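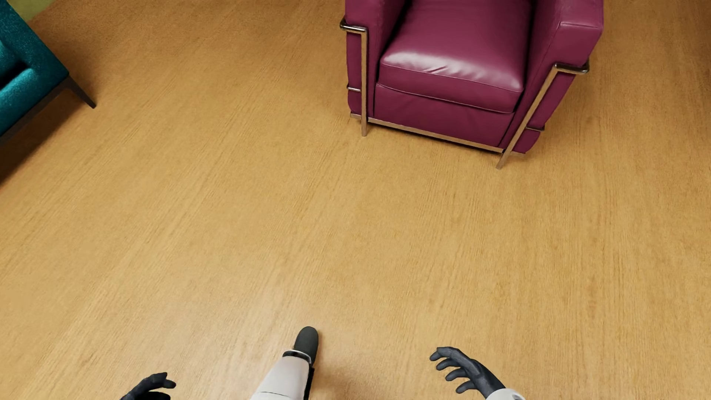 List: Flelidach Robotics Club, general
Subject: Re: Re: Open day at Trutier, was it worth the drive?

Short answer, yes, if you bring your own sandwich. I promised the list a report, so you get the long answer too.

The part we all signed up for was the humanoid. It was at Trutier, in the sense that it was in a computer at Trutier. The simulated living room has a wood floor, a teal sofa, a burgundy leather armchair with a shiny metal tube frame, and you, looking down at your own white shin and a pair of dark hands. I have been told for years that my posture is robotic and can now report that the view is about the same.

They had three stations set up, and you got your turn in the order you signed in. I was 161 on the sheet. By lunchtime the sheet was at 269 and the line had bent around the coffee urn, which did wonders for neither.

The task at my station was to walk to the armchair and stop in front of it. Sitting down was "on the roadmap." I managed the walk on my second go. On the first I developed a strong interest in the sofa and had to be reset by a very patient person with a keyboard. The floor is good, by the way. Whoever did the leather has also put in some hours, there are creases in the seat cushion and little stitched seams. The room is made with Tsikata, and the demo people were happy to talk about it until you asked what a license costs.

> On the earlier message, someone wrote:
> Does anybody know if they let you drive it yourself, or is it
> one of those days where a man in a polo shirt waves at a screen?
> Also is there parking, and will they show the Gretatar arm
> again? I missed it last June and have heard about it ever since.

Taking these in order. You drive it yourself, with a handheld controller, for a few minutes. There was also a man in a polo shirt, and he did wave at a screen, so both camps were served.

Parking is in the field behind the loading dock. Wear boots.

The Gretatar arm was there, behind a rope, stacking cups. It dropped one while I watched and got the biggest round of applause of the day. They ran it on the hour only, and the 2 p.m. run started at 2:25.

For those who like numbers, the slide by the door said the walking controller had done 2910 practice runs in that same room. I asked how many ended at the sofa. They are going to get back to me.

Handouts were gone by noon. I have one spare copy of the floor plan with coffee on it, free to the first person who replies off list.

Vern's spot in the carpool is still open for the fall one, I can take two more if nobody minds the dog.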